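Home Courses Timetable Handouts Staff Contact Search

Housekeeping Skills, Level 1
Handout 3: Handling of soft items in a living room
Prepared by Ildikó Borbély, Drernholm

In January we spoke about floors and hard surfaces. Now we come to the cloths, covers and other light textiles which collect on chairs during the day. They weigh almost nothing, but they make a room look untidy faster than dust does.

Please keep this order of work:

1. Stand at the door and look first. Decide which textiles belong in the room and which must leave it.
2. Pick up from the floor before you touch the chairs.
3. Take one item at a time. If you collect an armful, small pieces will fall out on the way.
4. Hold a cloth near its middle when you only carry it. Hold it by two corners when you want to fold it.
5. Items with an elastic edge (fitted covers, some caps) do not fold into a nice square. Turn one gathered side into the other, make the edges flat with your hand, then fold in three.
6. A cushion stays on its chair. Lift the cloth from it, shake the cushion, and put it back against the backrest.

A cloth that hangs over the back of an armchair is the case about which students ask me most. My rule is simple: if it is spread out, it may be a decoration, so ask. If it is bunched, it is waiting for somebody, so take it down and fold it.

Soft items and the seating corner:
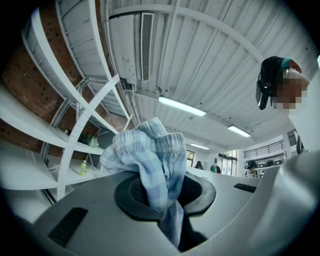
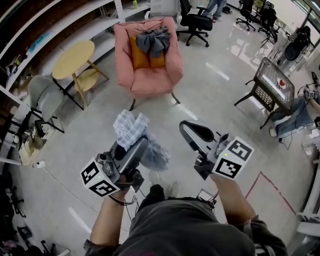
For the shelves, remember that open shelving shows everything. Put folded textiles with the fold to the front and the loose edges to the wall. Bottles should stand on a shelf of their own, away from fabric, and always with the cap closed.

Practical task for groups of 3: each student folds one flat cloth and one elastic item, and the other two check the result. Ajith Kartha will lead the second group. Write down which step was slow for you and bring the paper to the next lesson.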